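Bench notebook, Liyanage trial unit
15th March
By Hashini Debnath
3 comments | 7 shares

OK, second proper entry on the Liyanage arm, and I'm writing it with a cold cup of tea next to me, so forgive the order things come out in. Maksym wants a yes or no for the Skirnurville people by the end of the month and so far I'm a "yes, but" — quite a big but.

For anyone who skipped the first entry: Brovano are offering the arm, the wrist camera and a thing they call the Household Pack as one kit. The pack is a set of ready-made skills (bin liners, laundry, wiping, a few others) that you're meant to switch on and then tune with your own demonstrations. The loan is for 90 days. After that we either buy it, rent it, or put it back in its very nice crate. I'd happily keep the crate.

Setup first. Mounting was easy, easier than the Masness kit we had last September, which ate two afternoons and one of my fingernails. The base plate bolts straight down, the connectors are keyed so you can't get them wrong, and the quick start sheet is one page long and in the right order. Somebody over there has watched a real person open the box! The software is another matter. It updated itself twice on first boot and the second time it forgot the joint limits I'd entered. I've got those in a text file now (shared folder, look for limits_keep). If you restart the controller, please paste them back in before you move anything.

Calibration of the wrist camera went fine once I stopped trying to be clever and used their printed board. Mine was a bit shiny and the corners kept dropping out. Theirs is matte. Fair enough.

Then on to the bin liner skill, the one Skirnurville care about most. They've got 400 rooms and a small bin or two in every one of them, and if the arm can't get along with a plastic bag the rest of the pack doesn't matter much to them.

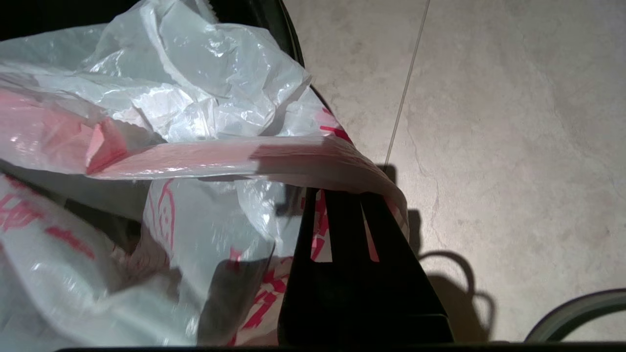
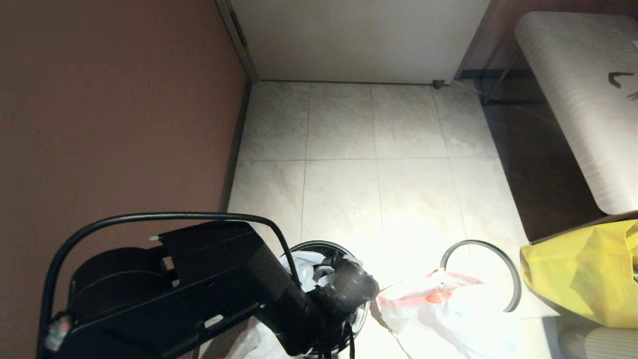
My big worry with this skill is how the gripper gets on with thin film, and I've now spent enough time on it to have opinions. The stock fingers are good at boxes, bottles, handles, anything that holds its own shape. Film doesn't hold a shape, it goes wherever it likes, and you can see it in the close view, with that pink band lying right over the top of the gripper and the shiny creases everywhere behind it. Try writing a rule for where the edge of that bag is. The pack's grasp planner wants a clean edge, and when it can't find one it goes for the brightest fold. I turned up the log level to be sure and yes, it's picking highlights. Brovano say a newer model handles this and will send it over. I've asked them for a date and got a smiley face.

The other thing is the light. Our tiles are pale and they throw glare back up, and the overhead view suffers from it much more than I'd expected. Exposure is on auto by default and you have to dig three menus down to lock it. Once it's locked the depth comes back much steadier, so that's going in the notes for Skirnurville too, who have pale floors all through the new wing. Maksym thinks we should test on carpet as well. I think Maksym should carry the carpet up the stairs.

Teaching by demonstration is the part I really like. You start a recording, do the job with the arm, tag the good bits and throw out the rest. The tagging screen is lovely, big buttons, undo that works, and you can scrub both camera views together. Export is less lovely: it quietly stops at 500 clips per project and tells you so in gray text in the corner. I missed it completely the first time and went hunting for my recordings like I'd lost my car keys. The workaround is to split by task and merge later. Clumsy, but it works.

Things I asked Brovano on the call, with what I got back:

Can we buy softer fingertips? Yes, a silicone pair, not included in the pack. They'll lend us a set.
Does the pack run without the internet? Yes after activation, though it wants to check in every 7 days. I said Skirnurville won't love that. They're going to ask.
Who fixes the wrist if it goes? Swap by courier. No local engineer yet.
Can we turn off the voice prompts? Also yes, thank goodness.

Money I'll leave to Maksym, he's got the quote and the patience. My two cents is that renting makes more sense while the film grasping is in this state — I wouldn't want to own a model that's about to be replaced. The hardware I'd buy tomorrow. It's quiet, it feels solid, and the emergency stop is a proper fat button where your hand already is.

To do next: fit the silicone tips, lock exposure in the default profile, and record a fresh set with thicker liners so we've got something to compare against. I also want to try different bin rims, because I've a hunch that a mesh side and a smooth side will behave very differently when the fingertips brush past. Maksym, can you bring the tall bin from your office? And please leave the controller on overnight if you're last out, I've got an export going.

Oh, and the spare power lead is in the drawer under the printer, labeled. It was in the crate lid all along.

Comments (3)

Maksym Demchenko: Bringing the bin. Not bringing the carpet.

Hashini Debnath: Coward.

Maksym Demchenko: Quote is in the shared folder now, rental on page two. Have a look at the courier terms before we say anything to Skirnurville.

Recent entries
Liyanage arm: unboxing and first power-up
Masness kit: why we sent it back
Keeping the calibration boards flat
Shared folder tidy-up, please read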